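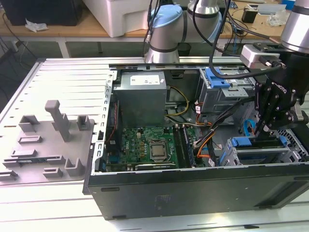 Gratlow Borough Library Service will close its Reuse and Repair Desk at Esteban Road for two weeks in April while the ground floor is rewired. Residents with items already booked in will be contacted by telephone.

Collections before the closure may be made until 5 pm on the final Monday. Please bring your ticket and one form of identification.

The desk accepted 165 items over the winter, most of them lamps, radios, kettles and home computers. Of these, 19 are still waiting for parts and will be kept in locked storage during the works.

Computers left with us should have been backed up by their owners. The Service cannot recover files – please speak to staff before leaving a machine if this is a concern.

The Virnulier Room remains open throughout for study and for the Thursday reading group. Entry will be by the side door on Drultel Lane, where there is a ramp.

Baltasar Herrero, Head of Branch Services, has written to all groups that hold regular bookings. Any group that has not received a letter should ask at the enquiry counter.

Books on loan from Esteban Road will be renewed automatically. Roughly 3000 titles from the ground floor will move upstairs and can still be requested through the catalogue.

Questions about the building work should be addressed to Fulgencio Cifuentes in the Property Office – branch staff do not hold the contractor's timetable.

New bookings for the repair desk will be taken by telephone once the ground floor reopens.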